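Klinhom Robotics Club - progress report to the Loltemau Fund, spring term

Thank you, first of all, for your patience while we got the second half of the year under way. I know the last report was a short one, and I shall try to make up for it now (those of you who have read my reports before will not be surprised to hear it).

The club stands at 11 students, and all of them have stayed on since January, which pleases me more than any of the technical news. They meet after lessons and work in pairs, with one odd group of three who refuse to be parted. Of the grant, £1826 has gone on spare joints, cabling and the hire of the practice room at Utavano, and £595 is left for travel to the Gindemo challenge in June.

The challenge this year is a greengrocer's task. The robot must reach into a stocked vegetable display, take hold of what it has been asked for and put it in a crate. The students have begun with the cabbages, partly for their size and partly, I suspect, out of affection for them. Spring onions are next, and there has already been a good deal of debate about how one ought to pick up a bunch of anything.

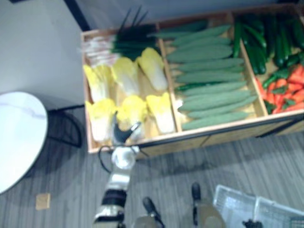
Practice at the vegetable display, with the arm over by the cabbages

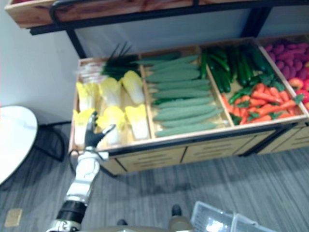 Our visiting mentor at Utavano would like us to slow down a little. The advice, passed on to me after the last session, was that the students are too quick to change the program when a grasp fails, and that they should repeat the same attempt and write down each result before touching anything. I think that is fair, and so do they - though it took a long conversation and most of a packet of biscuits to get there. Each pair now keeps a logbook, and some of the entries are very good indeed.

What remains before June is the move from single vegetables to a full shopping list, and the 2 written papers that Gindemo asks of every team. The first is drafted. The second, on safety, has been started by the group of three, and I will send you both with the next report, together with the receipts for the cabling.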